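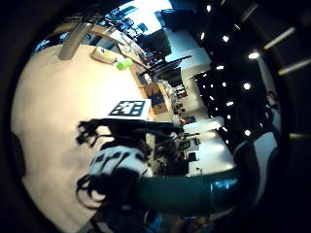

Black glove, teal sleeve, big cream table.

January 2019 and I have decided, at the ripe age of 37, to become a person who reads on the train. I used to be one! I had a whole system, a paperback in the coat pocket and a backup in the bag in case I finished the first one before the river. Then I got a phone with a decent screen and that was the end of that for the better part of a decade.

What brought me back was a box. My aunt moved from her house in Ploden to a one-bedroom apartment last fall, and she did that thing where she calls you up and says "I have a few books for you" and you arrive to find the hallway is impassable. I took one box. My brother took four, the hero, and has them in his garage beside the snow tires where I suspect they will stay until one of us dies.

My box was nearly all mysteries, the small fat kind with the yellow edges, plus a cookbook from a church in Stulby (very heavy on the canned mushroom soup, I have already made the tuna thing and I regret nothing) and a single enormous family saga that clocks in at 979 pages. I looked at that one for a good long while and put it on the bottom shelf. Maybe when I retire.

So, the mysteries. The first one I pulled out was set on a ferry, and I'm not going to name it because I'm about to be rude about it. A man is found dead in the car deck in chapter one, fine, great start, and then we spend the next hundred pages with his nephew, who sells carpets. There is so much carpet in this book. I know things about underlay now. I kept thinking the carpet had to matter, that there'd be a fibre under a fingernail or something, and no, the author just really liked carpet. It was the purser. I missed my stop reading the last chapter all the same, so what do I know.

The second one was much better, with a retired schoolteacher and a poisoned thermos, and I had the culprit picked by page sixty and was completely wrong. I love being wrong in a mystery. I think people who brag about guessing the ending are missing out on the best bit, where your stomach drops and you flip back forty pages to find the line you skated right over.

My commute, for anyone keeping score, is the 6:45 from our end of the line, and I always get a seat if I stand by the third bench. In winter it's pitch dark the whole way in, so you can't look out the window at anything but your own toque. That turns out to be ideal for reading. The lights on the older cars buzz a bit and go dim when we slow down for the junction, and I've learned to hold the page up near my nose for that stretch like somebody's grandmother.

The paperbacks do have one problem, and it's the glue. They're so old that the spines have gone brittle, and the schoolteacher one dropped pages 112 to 130 into the slush at my feet as I was getting off. A very tall man picked them up for me, in order, which was decent of him. I dried them on the radiator at work and they've gone wavy, and there's a boot print across the coroner's report.

I mentioned this to Bram Van den Broek, who runs the used bookshop near my office, and he told me to stop cracking them open flat and to keep an elastic around each one in my bag. He also sold me two more, so I can't say his advice came free. He's got a good shelf of translated stuff at the back. I came away with something by a Finnish writer called Väisänen, short stories I think, with a heron on the cover. I haven't started it. I'm saving it for February, when the novelty has worn off and I'll need a bit of a bribe to leave the phone in my bag.

The phone is still winning on the trip home, by the way. Mornings I'm noble and by five o'clock I'm a potato, and all I want is to look at other people's kitchens. I tried an audiobook for the homeward leg and fell asleep before the narrator finished the dedication.

If you've got a mystery you love, preferably short enough to fit in a parka pocket, leave it in the comments. Boats are fine. Teachers are fine. Vicars, very welcome. I'd like a break from floor coverings if at all possible, and nothing where the dog dies, please, I have to walk into an office full of people straight afterward.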